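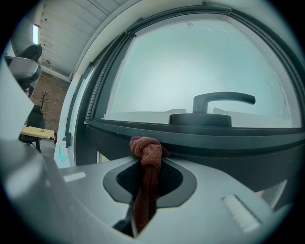
Triltthorpe Handling Group
Minutes of the regular meeting, July 18, 2024
Held in the upstairs meeting room, Triltthorpe

Present: Rhona MacAulay (chair), Wolfram Grube (demonstrations), the workshop lead, the software lead, the training coordinator, the site safety officer (items 1 to 4 only)
Apologies: the purchasing officer
Minutes: training coordinator

1. Minutes of the previous meeting

Accepted with one correction. Under "Storage," the sentence saying that spare finger pads had been moved to the Pringle building should read that they are to be moved. Grube confirmed that the move has not taken place. The pads remain in the workshop cabinet, second shelf.

2. Matters arising

2.1 Cable covers for the demonstration area have been delivered and fitted. Closed.

2.2 The request for a second charging shelf is still with purchasing. MacAulay will ask again in writing. Open.

2.3 The April meeting asked for a written handover procedure for visitors who use the hand-held grippers themselves. A draft was circulated before this meeting and is dealt with under item 4.

3. Report on the visit from Zusten

3.1 Grube reported on the visit by the packaging automation team from Zusten. Five visitors attended, one fewer than registered. The visit was scheduled for the morning and ran into the lunch period. The program was an introduction, a demonstration of the hand-held gripper tools, a session in which visitors collected recordings themselves, and a replay of selected recordings on the fixed arm.

3.2 Introduction. The slides were too long. Grube covered the wrist mount history in more detail than the visitors needed, and questions about calibration had to be held over. It was agreed that the mount history be cut to a single slide and that calibration be moved forward.

3.3 Hand-held demonstration. Grube carried out the rigid-object tasks and the workshop lead carried out the soft-object tasks. Rigid objects gave no trouble. With soft objects the visitors asked how the operator decides where to close the fingers when the shape changes on contact. The workshop lead answered that at present this is left to the operator, and that the written task sheet gives only the start and end conditions. Zusten asked whether the sheet could state a preferred grasp region. The group discussed this and was divided. The software lead prefers no stated region, so that recordings keep their natural spread. The workshop lead would accept a stated region for new operators only. No decision was reached; carried to the next meeting.

3.4 Visitor session. Each visitor was given 10 minutes with a tool. Most of the recordings were usable after trimming. The main faults were the following:

Operators started to move before the start tone.
Fingers were opened and closed in the air between attempts, which the segmentation step in Prisel reads as separate grasps.
Fast wrist rotation near bright windows, leading to tracking loss.
One recording was stopped by an accidental press of the trigger lock.

The software lead noted that the first two faults appear in nearly every visitor session and should be treated as a fault in our instructions. Agreed.

3.5 Tracking near windows. Grube stated that large, even, bright surfaces give the tracker few features to work with, and that the problem is worse when the tool is held close to them. The software lead has seen the same in recordings made at Triltthorpe outside visits. Strips of printed tape were proposed as an aid. The workshop lead objected to anything stuck directly to glass, on grounds of residue. It was agreed to run a comparison with printed cards on free-standing holders and no cards, same operator, same task, 25 recordings per condition. Exposure is to be locked for both.

3.6 Replay on the fixed arm. Three tasks were replayed. Two ran to completion. The third was stopped by Grube when the arm approached its joint limit on the return path. The stop was a normal operator stop and the arm was restarted from the home position without a fault code. Zusten asked for the joint log and this has been sent. MacAulay asked that in future the return path be checked in simulation on the day before the visit. Grube agreed, and added that the check had been made in this case but with the table at its former height.

3.7 Feedback. Written comments were received from Zusten. They found the hands-on session the most useful part and the introduction the least. They asked for a price estimate for a set of tools on loan. MacAulay will reply that no loan terms exist at present.

4. Handover procedure for visitors

4.1 The draft was reviewed line by line. The following changes were made.

Section on pinch points: "take care of fingers" replaced by "keep the free hand behind the housing while the fingers are moving."

Section on clothing: scarves, lanyards and loose sleeves are to be secured before a tool is handed over. The safety officer asked for long hair to be added. Added.

Section on floor area: the marked area is for one operator and one instructor. Other visitors stand outside it.

Section on cleaning: finger surfaces are wiped between users. The draft named a solvent. The workshop lead asked for this to be removed until it has been tested on the grip pads, and for a damp cloth to be stated in its place. Agreed.

4.2 The safety officer asked who may hand over a tool. At present this is Grube, the workshop lead and the training coordinator. The procedure will give roles and the names will be kept on a separate sheet.

4.3 With these changes the procedure was approved. The safety officer left the meeting at this point.

5. Open day

5.1 MacAulay opened the item by stating that the open day is intended for local firms and for students, and that the format used for Zusten will not scale. Registrations stand at more than 25, and the hands-on area takes one operator at a time.

5.2 Two formats were considered. Under the first, every visitor uses a tool for a short turn. Under the second, visitors watch a demonstration and a limited number sign up for a turn. Grube favored the first and offered to shorten the turn to 3 minutes. The software lead pointed out that changeover, wiping and a new Prisel session take at least as long as the turn itself. The second format was adopted, with two hands-on blocks, one before lunch and one after.

5.3 Tasks. The rigid-object tasks will be kept as they are. For soft objects, the task will be limited to picking up a folded cloth and placing it in a tray. Tying and threading tasks will be shown by the workshop lead only — they need practice and are slow to reset.

5.4 Replay. One task on the fixed arm, repeated through the day behind the barrier. Grube to choose a recording with a short return path. The barrier is on loan from the Pringle building and must be collected on the day before.

5.5 Recording consent. The tool cameras record whatever is in front of the operator, including other people. A notice will be placed at the entrance and a line added to the registration form. Recordings made during the open day will be deleted after the event unless the operator and everyone visible have signed. The software lead will set up a separate Prisel project so that they can be removed in one step.

5.6 Spares. Battery packs are adequate for one block without charging. The state of the charging shelf (item 2.2) decides whether the afternoon block can run with both tools. If there is no second shelf, the afternoon block runs with one tool and the other is kept on charge.

6. Equipment

6.1 The trigger lock on the older tool is stiff when released and too easy to press when closed. The workshop lead will replace the spring.

6.2 The table height is to be marked on the leg and entered in the arm configuration sheet. See 3.6.

6.3 Prisel update. The new version changes the default name of exported files. The software lead recommends no update before the open day. Agreed.

7. Actions

MacAulay: written reminder to purchasing on the charging shelf; reply to Zusten on loan terms; consent line for the registration form.
Grube: revised slides; choice of recording for the replay; simulation check at the present table height; collection of the barrier.
Workshop lead: trigger lock spring; card holders for the tracking comparison; solvent test on an old pad; table leg mark.
Software lead: separate Prisel project; tracking comparison and short written result.
Training coordinator: final text of the handover procedure; revised visitor instructions on the start tone and on keeping the fingers still between attempts.

8. Any other business

Grube asked whether travel to Zusten for a return visit can be charged to the demonstration budget. MacAulay will check before a date is offered.

Next meeting to be set once the open day program is printed. Carried over: stated grasp region (3.3).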